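From: Shona Haldane
Date: 2025-12-09
Subject: Re: [smallsat] Thermal model for the Itmont bus

Chaimae Ait Brahim wrote:
> Has anyone got the Itmont panels to converge in Darico? Mine
> falls over after 30 orbits, whatever time step I pick.

Yes! Got it going last night and I'm delighted with it. Set the radiator nodes to 2 per face and turn off the automatic view factors, then load the ones Evander worked out in September. Mine ran 500 orbits without a grumble.

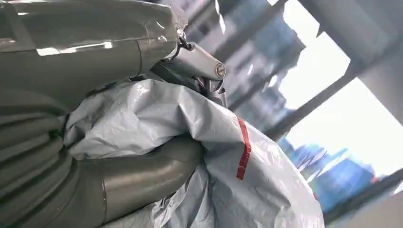

The battery temperatures are lovely too, about 97 per cent of them within the margin we agreed. I'd still like someone to check the eclipse entry, as I don't quite trust my albedo figures there (Craig, you're good at this?). 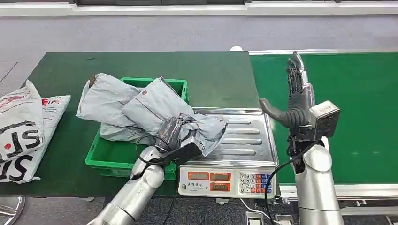 Parcels in the green crate, next to the scale.

Input files are in the usual folder. Do have a go, it's great fun once it runs!

Shona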